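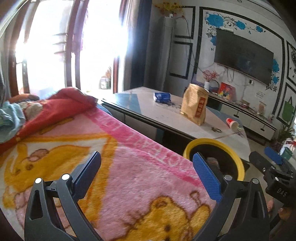 Wrist view from the hand-held gripper, bedroom and living area, coffee table behind the bed.

Mosalham Home Handheld Set: README

Contact: Liliana De Luca
Version: 1.2, released in May
Status: stable, labels frozen

Summary

Mosalham is a set of household manipulation demonstrations recorded with a hand-held two-finger gripper. There is no robot in the recordings. A person carries the gripper through the task and the policy is trained on the wrist video, the gripper width and the estimated pose. The set was put together to test one question: does a policy trained on cluttered, lived-in rooms hold up better in a new home than one trained on a tidy lab bench?

Contents

The release has 83 episodes from 6 homes in Bragança. Each episode covers one task, start to finish, with no cuts. Tasks are picking up a light object from a table or bed, moving a cloth item to a marked spot, and putting a cup upright. Homes were not tidied or restaged before recording. Blankets, packets, cups and cables stay where the household had them unless the task moves them.

Files per episode

video: colour wrist stream
width: finger opening, one value per video frame
pose: position and orientation, relative to the first frame
task: one line of text written by the operator
flags: quality notes, may be empty

Pose is in metres and quaternions (x, y, z, w). Width is in millimetres, measured between the centres of the finger pads. Timestamps are shared across all streams, so no alignment step is needed.

Splits

Training has 43 episodes. The rest are held out by home, so no room in the test portion appears in training. Please don't reshuffle the splits if you plan to report numbers against ours.

Baseline result

We trained the Droritz policy, our diffusion baseline, twice: once on the Mosalham training split and once on 43 bench episodes matched for task. Both were run with the same settings and the same image crop. On the held-out homes, the home-trained policy had lower action error on all three tasks. The gap was largest for cloth items and small for cups. These are offline comparisons against the recorded actions. We have not reported closed-loop success on an arm in this version.

Known problems

Bright windows. Some rooms have strong daylight from one side and the glare washes out part of the image. Pose tracking drifts in a few of these and they carry the flag "light". We left them in the training split.

Patterned fabric. Printed plush blankets give plenty of features to track, but the fabric shifts when pressed and the tracker can read that as camera motion.

Finger occlusion. The pads sit well inside the view and can hide small objects in the last part of a grasp.

Task text. Wording varies between operators. "Coffee table" and "low table" mean the same piece of furniture in some homes. We haven't normalised it.

Privacy and use

Households agreed to the release of interior footage. Audio was never recorded. Episodes showing faces or readable personal mail were removed before the splits were made. The data is free for research use. Commercial use needs written permission from the Jelteo project.

Changes

1.2: corrected width offset in two homes, added flags file
1.1: fixed quaternion order in the documentation
1.0: first release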